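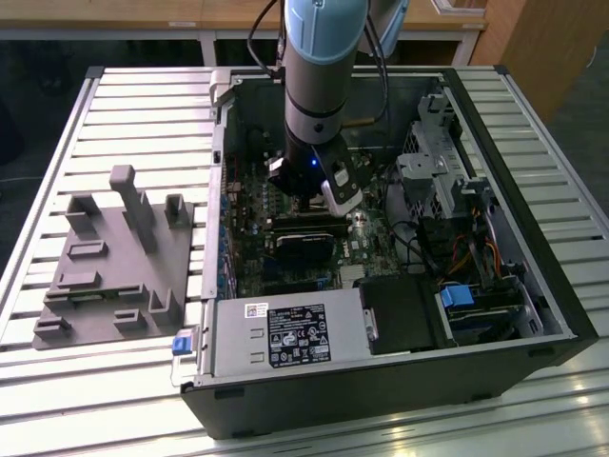 Slide 1. Teaching by hand inside a desktop computer, Jomthorpe workshop.

Good afternoon. Thank you to Gebremedhin for the introduction. I will speak for the first part, and Aiman Gunawan will take the second part with the results. (Wait until the door is closed.)

We show the robot a task by remote control. The person moves a small copy of the arm, the real arm follows, and we record both. Our set has 800 recordings, made by 5 operators. Say clearly: one recording is one try, also when the try is bad.

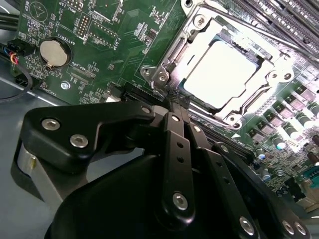
Slide 2. The hard part of remote control is the last small distance, when the operator must judge depth from a flat screen. In June we let Eduardo work with the side view only, and he was slow and tired quickly. The wrist view helps, but it has its own problems. Point to the metal cover of the processor: it is almost white from the glare, and the finger tips are close to the board just below the socket. An operator learns to look at the screws and the printed words near it instead. We want the model to learn the same habit. Do not go into the network here, it comes on slide 4.
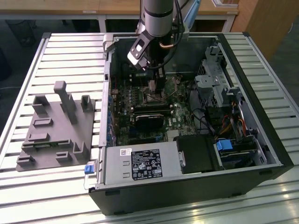

Why not guide the arm directly with the hand?
We tried it with Tarcísio for 2 weeks. His hands came into the camera views, and the model learned from hands which are not there later.

Slide 3. Give the word to Aiman. Remind him about the microphone.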